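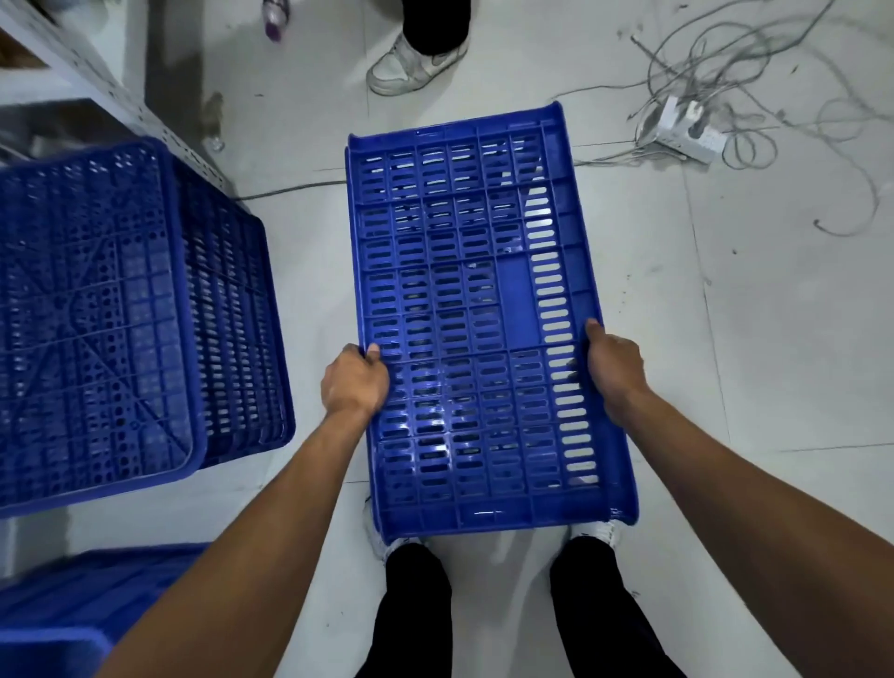
Blue crate, the first of far too many.

I own 106 books on decluttering and related subjects, so naturally I spent an April morning sorting plastic crates. Yesenia Condori had asked for help and I'd said yes before asking what colour they were or how many. Blue. Plenty.

You'd think a crate is a crate. Then you put one on top of another that looks like its twin and it sits there rocking like a pub table, and you discover the bottoms don't match. Some have neat little slots, some have round holes and ribs going every which way. Kvido reckons they've been buying from two suppliers for years. Kvido also reckons it's my job to sort them.

My favourites are the ones with a proper rolled rim and a handhold at each end, which I then ignored completely and carried by the long sides. My forearms have since lodged a complaint.

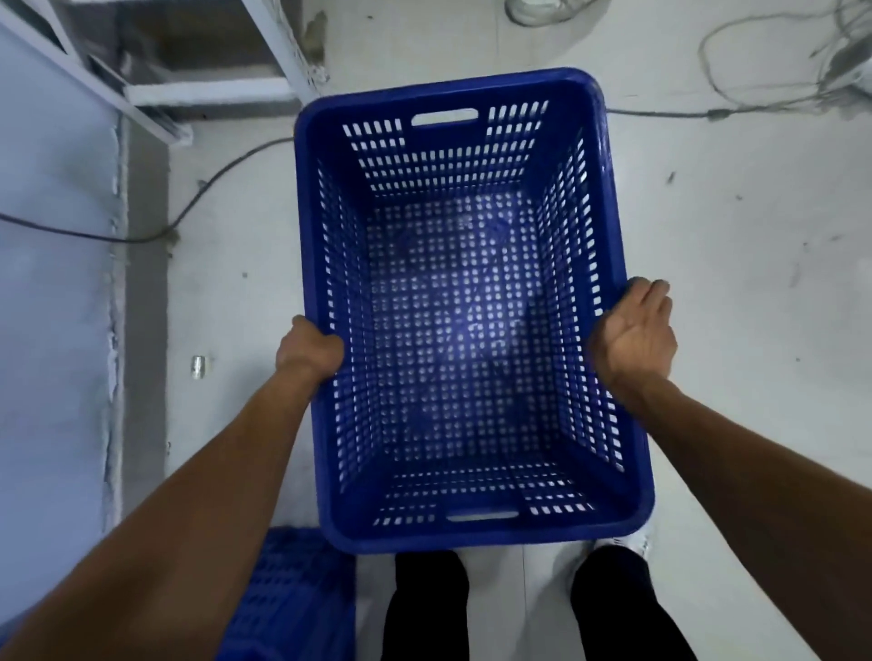 What I'd do differently

Wear older shoes. Bring a thermos. Sort by the base first and leave the stacking until after smoko, when everyone's in a better mood. Kvido wants to label the piles, and I've told him he can find his own marker.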